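Pale Wood Tables: The Questions I Keep Getting

I wrote one post about living with a light wood table and my inbox hasn't been the same! So I've pulled the usual questions together.

Do you wipe it with the grain or across?
With it, always. Streaks disappear that way. On a pale top with those wavy lines you can follow them with your cloth and it's weirdly relaxing. 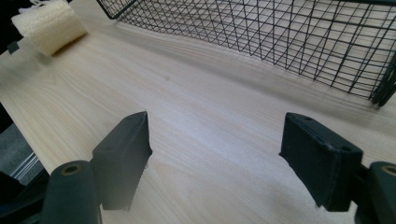

I use a barely damp cotton cloth, then a dry one straight after (the dry one matters more, in my opinion). No spray polish. I tried it once when we lived in Cirnville and got a greasy film that took two evenings to shift.

Doesn't the shine drive you crazy?
A little, around 4 in the afternoon. Light lands on a table like this and makes a bright patch, and every crumb in it shows up. I turn my chair and get on with it.

How do I tell a mark from the grain?
Run a fingertip over it. If you feel a bump, it's probably jam. If it's smooth and a damp cloth does nothing, I leave it alone. Small dark specks are part of the charm, and I've wasted enough time scrubbing at them.

Can I keep a wire basket on it?
Sure, I love black mesh on blond wood, and the shadows are pretty. Just lift it when you move it, please! Dragging is how I got my one long scratch. Felt dots help if your basket has feet to stick them on.
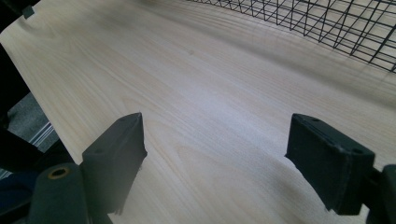
338 words · 2 min read

What goes in the basket?
Whatever needs a home that week. Mail, napkins, lemons in February. I empty it when I can't see the bottom anymore.

Placemats or no placemats?
Mats for hot plates, bare wood for everything else. I didn't buy a nice table to hide it.

387 shares · 2 comments

Marleny Tello: The jam test works, thank you! Mine was honey though.

renau_kitchen: Felt dots fell off my basket in a month. Any glue you like?

You might also like
Sorting the Mail Pile Before It Sorts You
My Pálfi Chairs, One Year In
Is the Imeo Shelf Worth the Wall Space?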